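**bkuett** wrote:

So I finally got the four-view run finished on the two-arm table in Otley and I'm well chuffed! Same policy, same 3,339 demos, only change is whether it gets the wrist views as well as the fixed ones. Fixed only, it managed 7 grasps out of 21 on the chilli. Give it the wrist views too and it only missed 2. I honestly thought I'd mislabelled the folders.

**plerk_abilio** wrote:

Nice numbers, but I don't buy the reason. You gave it more pixels, of course it got better. Did you try a bigger crop from the fixed cameras first? We saw the same jump at Plerkilthorpe just doing that.

**bkuett** wrote:

Fair, I haven't. But a crop can't see past the gripper once the fingers are down, and that's where the fixed-only one kept going wrong (it would close a bit too far to one side and carry on as if all was well).

**Yabsira G** wrote:

I'm with Abilio on the crop, sorry! Also 21 tries is thin. Can you post what the policy gets to look at?

**bkuett** wrote:

Yep, two fixed and then two wrist:

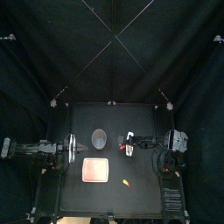
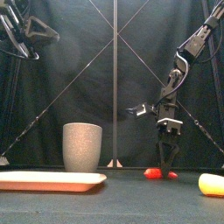
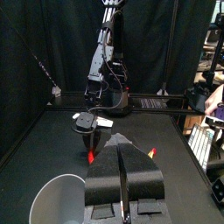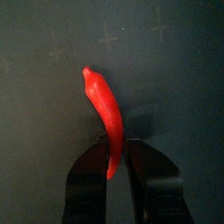
### Replies after the pictures

**Yabsira G** wrote:

Oh, that last one is lovely, you can see just how low on the chilli the fingers are. The third is mostly finger padding though. How much is that view really giving you?

**bkuett** wrote:

Not a lot, I suspect. I could blank each wrist view in turn and see which one hurts.

**plerk_abilio** wrote:

Do that AND the crop and I'll shut up. Still think it's the crop.

**ilse_n** wrote:

Keep the seeds the same this time please, Baiba. I spent half of February trying to match your Moya results.

**bkuett** wrote:

Ha, yes, will do. Crop run is going on tonight.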